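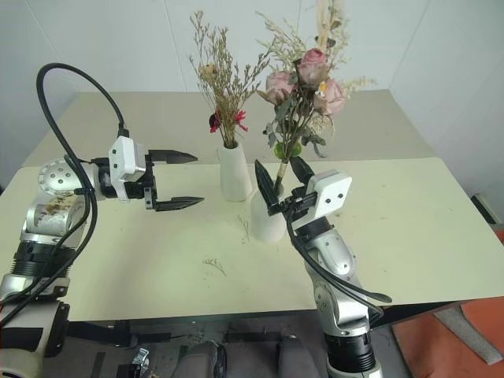 Re: Speed limits and keep-out line for the two-arm table

utow_bench
Right, I've had a go at the house rules for the two-arm table and I'd like them pulled apart before they go on the wall. No one goes past the front edge while the arms are live. Fingers stay at 20 per cent speed near anything breakable, vases included. And crumbs and dropped sprigs get swept up between runs, not at the end of the day.

kermani
Fine with the first two, but I'd argue the third. If you sweep between every run you're leaning over the table 30 times in a shift, and that's more risk than a bit of dried stem.

utow_bench
Only if the arms are live when you lean in! Stop button first, then brush. We did it that way at Leltham from 2013 and it took seconds.

jorkalska
Bit of both for me – every 5 runs, or straight away if it's near where a vase stands. Also can we have something about cables? I like a big loop so the wrist can turn, but it needs checking at full reach before anyone presses go.

kermani
Every 5 I can live with. Yes to the cable check.

utow_bench
OK, 5 it is. Still think I'm right. Will add cables tonight and repost.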